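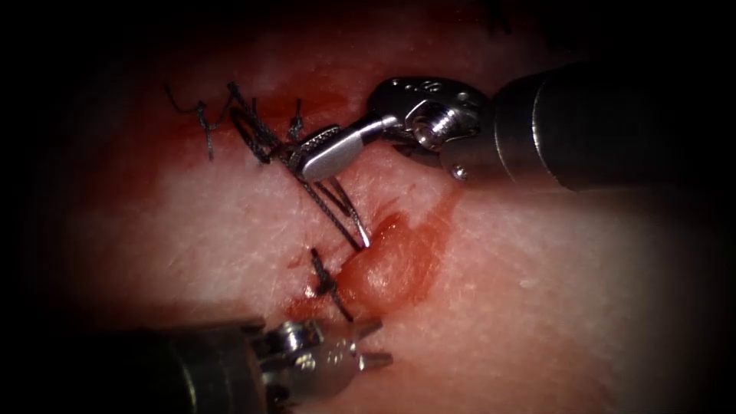 수술 로봇 도입 계획은 의료기관이 로봇 보조 수술 장비를 구매하거나 임차하기 전에 필요한 비용, 공간, 인력, 소모품을 미리 정하는 업무를 말한다. 일반 의료장비의 구매 계획과 비슷한 점이 많지만, 본체 가격보다 사용 중에 계속 발생하는 비용의 비중이 크다는 점에서 구별된다. 특히 조직에 직접 닿는 기구는 본체와 다른 예산 항목으로 관리하는 경우가 많다. 봉합 작업에서는 실을 잡은 은색 집게와 그 뒤의 손목 관절, 어두운 색의 원통형 축이 하나의 기구를 이루며, 집게 가장자리의 미세한 톱니와 관절의 작은 나사 같은 부분은 입고 검사와 정기 점검의 대상이 된다. 봉합에는 이러한 기구가 두 개 함께 쓰일 수 있으므로 필요 수량은 수술의 종류별로 따로 계산한다.

비용의 구성
도입 비용은 보통 초기 비용과 운영 비용으로 나눈다. 초기 비용에는 본체, 조종 장치, 영상 장치, 설치 공사, 최초 교육이 포함된다. 운영 비용에는 유지보수 계약, 기구 교체, 멸균 처리, 봉합사와 바늘, 추가 교육이 포함된다. 기구에 사용 횟수 제한이 있는 경우에는 기구 가격을 허용 횟수로 나누어 수술 한 건의 비용을 구한다. 제한 횟수에 도달하기 전에 손상된 기구의 처리 방법은 계약서에 따로 적는다.

수요의 추정
기구의 수량은 연간 예상 수술 건수를 기준으로 정한다. Lerkino 병원의 도입 계획서는 첫해 수술을 140건으로 예상하였으나 실제로는 157건이 시행되었다. 이 차이 때문에 봉합용 기구의 추가 주문이 필요하였고, 다음 해 예산에는 예비 수량이 별도 항목으로 들어갔다. 멸균에 걸리는 시간도 수량에 영향을 준다. 같은 날에 수술이 두 건 이상 있으면 한 세트로는 일정을 맞추기 어려울 수 있다.

구매 방식
구매 방식에는 일시 구매, 임차, 사용량에 따른 지급이 있다. 일시 구매는 초기 부담이 크고 장비 교체의 시기를 기관이 스스로 정한다. 임차는 매년의 지출을 예상하기 쉽지만 중도 해지 조건을 확인해야 한다. 사용량에 따른 지급은 수술 건수가 적은 기관에서 검토된다. Wirari 의료원은 2년 임차 후에 구매 여부를 결정하는 방식을 선택하였다. 공급사 Manalastas의 계약은 누적 사용 1,000회마다 정밀 점검을 하도록 정하며, 점검 기간의 대체 장비 비용은 기본 계약에 포함되지 않는다.

설치와 교육
설치 전에는 수술실의 면적, 바닥 하중, 전원, 장비의 이동 경로를 조사한다. 기존 수술대와 함께 사용할 수 있는지도 이 단계에서 확인한다. 교육 예산에는 집도의뿐 아니라 간호 인력과 멸균 담당자의 교육 시간도 반영된다. 봉합 훈련은 기구를 많이 소모하므로 훈련용 기구를 임상용과 분리하여 주문하는 기관이 있다. Fleretura 사업에 참여한 병원들은 훈련용 기구를 공동으로 구매하고 보관 비용을 이용 시간에 따라 나누어 부담하였다.

같이 보기
로봇 보조 수술
의료장비 유지보수
총소유비용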